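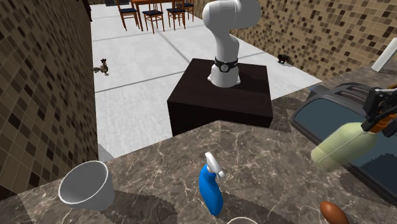

# Chapter 2: Give the Arm Something Solid to Stand On

My first arm at the Kusby shop spent a whole April bolted to a folding table, and I blamed everything except the table. I rewrote the code. I swapped motors. I even grumbled at the Erkach controller, which was doing its job fine! So before we cut a single part in this chapter, we're going to lay out the kitchen in the simulator and decide where the arm lives. I like a dark wooden block on the floor, with the counter wrapping past it in an L, so the white arm gets a base of its own and the counter stays free for the toaster, the bowl and the spray bottle.

You'll build the same block for real in section 11, and I'd keep the sim file open while you do — you'll want it. Mine has gone through a lot of versions (the early ones were way too tall). Load the Indus starter file, set the arm's speed limit to 200, and leave the gripper alone for now. We'll get to gripping bottles once the base is sorted, and I promise that part is a lot more fun than measuring plywood.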